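Trelto Planning and Control Software: Frequently Asked Questions

This page answers the questions most often put to the Trelto support desk by laboratories, integrators and teaching departments. It applies to the current release of the software. Users of earlier releases should read the migration notes before changing any settings described here.

General

What is Trelto?

Trelto is a software package for single-arm manipulation. It receives camera data, maintains a model of the objects within reach, plans collision-free motion and sends commands to the arm controller. It is developed and maintained by Citar, with the planning library contributed by the group at Fleltberg.

Does Trelto include a controller for my arm?

Trelto does not replace the controller supplied by the manufacturer of the arm. It communicates with that controller through a driver. A list of supported drivers is kept in the installation guide. Where no driver exists, users may write their own against the published driver interface, which requires four functions: connect, read state, send command and stop.

What computer is required?

A desktop computer with a supported Linux distribution and a wired network connection to the arm controller. A graphics card is needed only if the perception module runs on the same machine. Wireless connections to the controller are not supported.

Perception

How does the software decide what is an object and what is background?

The perception module fits flat surfaces first. Anything that rises above a fitted surface by more than the minimum height is passed on as a candidate object. Candidates are then matched against the object library. A candidate that is not matched is kept in the model as an unnamed obstacle, and the planner will avoid it.

Why are thin objects sometimes missing from the model?

Their height above the surface may be lower than the minimum height setting. Lowering the setting will bring them in, but it will also let in more sensor noise. We recommend adding thin objects to the object library and turning on outline matching, which works from the color image and does not depend on height.
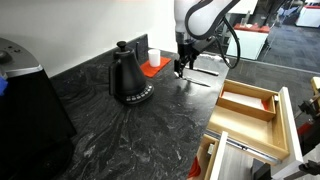
Surface settings should be checked before any other perception setting, as most detection faults reported to us begin there. The default profile expects a plain, matte work surface. Patterned stone calls for the textured profile, under which lines in the color image are not accepted as object edges unless a second cue supports them. On a marble countertop with white and gray veining, for instance, the outline of a long, thin utensil lying flat may compete with the veins, and its white handle offers little difference in color where it crosses one. A dark kettle on dark stone presents the opposite difficulty, and in that case the depth data should be given more weight than the color data. Both weights are found under Surface in the profile editor and may be set separately for each named region of the counter.

Can the module handle shiny or transparent objects?

Only in part. Depth sensors often return no reading from polished metal or clear plastic. The module marks such areas as unknown, and the planner treats unknown space as occupied. Users who need to grasp these objects should supply a model and a fixed starting pose.

How many objects can the library hold?

The library accepts up to 2,000 entries. Matching time depends on the number of entries that are active, and inactive entries have no effect on speed. We advise users to group entries by task and to load only the group required.

Planning

How are drawers and doors represented?

Drawers and doors are represented as jointed objects. Each has a fixed part, a moving part and a joint with a lower and upper limit. The planner reads the current joint value before each motion, so that an open drawer is avoided in its open position. If a drawer is moved by hand while a plan is being carried out, the plan is cancelled and a new one is requested.

Are the contents of a drawer included in the model?

Yes, provided that the camera has a clear view into it. Compartment walls are best entered by hand, as they are often too thin to be measured well. The drawer template in the editor has fields for this purpose.

Does the planner take the arm's cable into account?

It does if a cable envelope has been defined. The envelope is a simple volume attached to one or more links. It should be generous - a loop of cable moves further than most users expect when the wrist turns. Without an envelope, the planner checks only the links and the gripper.

What does error 69 mean?

The planner found a valid grasp but no path to it. Common causes are an obstacle placed too close to the target, a cable envelope that touches the arm in its starting pose, or a joint limit entered in degrees where radians are expected. The log names the first pair of bodies found in collision.

Control

What happens if the connection to the controller is lost?

The driver issues a stop as soon as it misses the permitted number of messages. The response of the arm after that point is decided by its own controller. Trelto is not a safety system and must not be used as one. Emergency stops and speed limits must be set up in hardware, in line with the instructions of the manufacturer.

Can gripper force be set for each object?

Yes. Force and opening width are stored with the library entry. If an entry has no value, the default for the gripper is used. Parallel grippers are supported in full. Support for suction tools is experimental.

Why does motion slow down near the counter?

The approach zone is active. Within this zone, speed is reduced so that contact with the surface is gentle. The height of the zone can be changed, but it cannot be set to zero.

Tools and logging

Can a session be replayed?

All messages are written to a session file, which can be replayed in the viewer without an arm attached. A session file holds up to 99 separate runs, after which a new file is opened. Camera data is stored only if the option is selected, and users should allow about 4 gigabytes for each hour of recording.

Is there a simulator?

The viewer includes a basic simulator for checking reach and timing. It does not model friction or soft materials such as cloth. For contact studies, scenes may be exported to Căpraru, for which a converter is provided.

Support

How should a fault be reported?

Please send the session file, the active profile and a short account of what was expected. Reports on perception are handled by Safta Olteanu, and reports on planning and control by Petrică Pană. Reports received after 4 p.m. are opened on the next working day.

When is the next release planned?

The next release is planned for February. It will contain changes to the profile format, and a conversion tool will be supplied with it. Existing library entries will not need to be changed.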